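# Cirnaveo wedge lamp holders, pre-wired leads

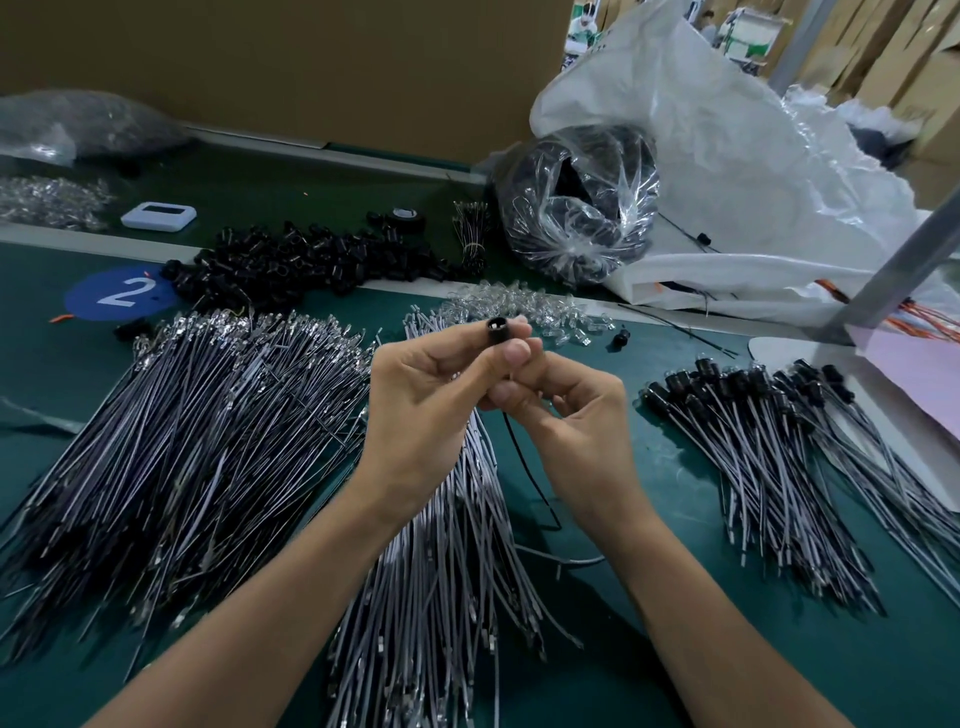
*Black holder held over the bundled leads, with loose bulbs and housings at the back of the green bench.*

Bought as a kit of parts: black plastic housings, small clear bulbs, and gray-and-black twin-lead wire with the metal terminals already crimped. Price was $71 from Greenberg for the mixed pack. Tested at 12 V only.

**Housings.** The mouth is molded cleanly and the contact sits far enough back that a bulb has to be pushed fully home before it lights. Eight housings had flash inside the rear opening. A knife clears it, but it slows assembly if you are doing a long run.

**Leads.** Crimps are consistent. I pull-tested a handful by hand and none let go. Insulation strips without nicking the strands. Lead length varies by roughly 8 mm within one bundle, so cut your loom to the shortest. The Sernora leads I used before were closer in length but had softer terminals that bent on insertion.

**Insertion.** Terminals click into the housing when oriented correctly. They can also be forced in backward, and the retaining tab does not survive removal. Polarity is irrelevant for filament bulbs. For LED replacements, mark one conductor first.

**Bulbs.** Fit is snug. Of 359 assembled, 2 were dead on first power-up, both from the bulb and neither from the holder.

**Documentation.** One folded sheet with no dimensions. The panel cutout had to be measured off a finished part.

I would reorder the leads and housings. The bulbs are adequate, though Gultar sells the same base in bags and the glass is a little more even. Four out of five, with the point lost for the lead lengths and the missing drawing.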